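Giving up the car, one year on

I sold the car last June and I said I'd write about it once I'd been through a full winter. The winter is over, so here are my notes.

The buyer paid less than I wanted. After the last repair bill I wasn't in a position to argue. That bill was for a bit over 500 dollars and it fixed a noise that came back two weeks later. I put the money from the sale in a separate account for bus passes, the odd cab and a decent pair of boots.

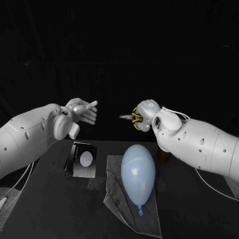 Kerubo Were wrote to me after my first post on this and said I would last until the first cold rain. She had tried it herself and bought another car by spring.

The cold rain came and I got wet. The number 4 bus stops at the end of my street and takes 20 minutes to get downtown, when it shows up. Twice in January it didn't, and I walked. I keep a spare pair of socks at work now.

Groceries took more getting used to. I used to do one big shop every other week at Nzioka, out past the highway. Now I go to the small store on Wundo Street every couple of days and carry home what fits in a backpack.

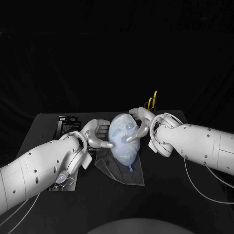

Prices there are higher, but I throw out much less food. Over the year my grocery spending came out close to even. Cat litter is the exception – it's heavy, and I have it delivered.

I also see my brother less. He lives two towns over and there's no good way to get there after six in the evening.

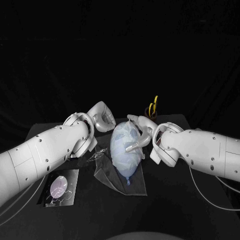

You could rent a car for those weekends, a reader commented last month, and it would still cost less than insurance did. I've done that a few times. The paperwork is slow and the rental lot closes early, so it takes some planning.

I sleep a little better, which I put down to the walking. I read on the bus. I've also learned which of my neighbors will offer a ride and which ones would like to be asked first.

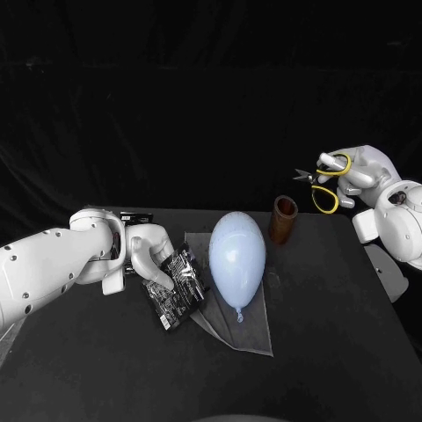
Would you do it with kids, Nzambi asked in the comments, or if your job moved across town? Probably not with small kids. If the job moved I'd look at the bus map before deciding anything.

For now I've renewed the pass through next June. The boots need new heels, and I'm dropping them off tomorrow on the way to work.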